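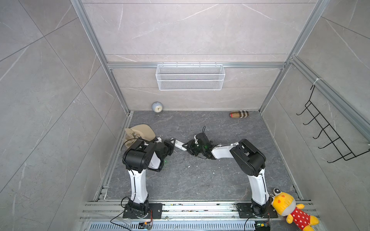
Will the Drustholm Hymnal lie flat on a piano or organ stand?

It lies flat from the first hymn to the last. The pages are sewn in small sections, so the book opens all the way without being pressed down.

Drustholm Hymnal, Large Print Edition
Item no. 3095
Publisher: Gekeo Press, Lasville

We love this book! The standard Drustholm has been a favorite with small congregations for years, and the large print edition keeps every one of its 364 hymns, with the same numbering, so you can mix both sizes in the pews and still announce one number for everybody. The words are set in 15 point type and the melody line is printed above the first verse (full four-part harmony is in the Accompanist Edition, sold separately).

The Advent and Easter sections are wonderful, and there's a good handful of evening hymns you hardly find anywhere else. At the back you get an index of first lines, a tune index, and a Scripture index that is a real help when you're picking hymns to go with a reading.

Details
Pages: 831
Binding: hardcover, sewn
Cover colors: dark red, navy
Ribbon markers: two
Language: English

Also good to know
The Ghaffari setting of Psalm 121 is included, with all its verses. Responsive readings are in a separate booklet and don't come with the hymnal. Cover stamping with your church's name can be added at checkout, one line, gold only. Stamped copies can't be returned, so please check the spelling before you order.

Page last updated 21 July 2019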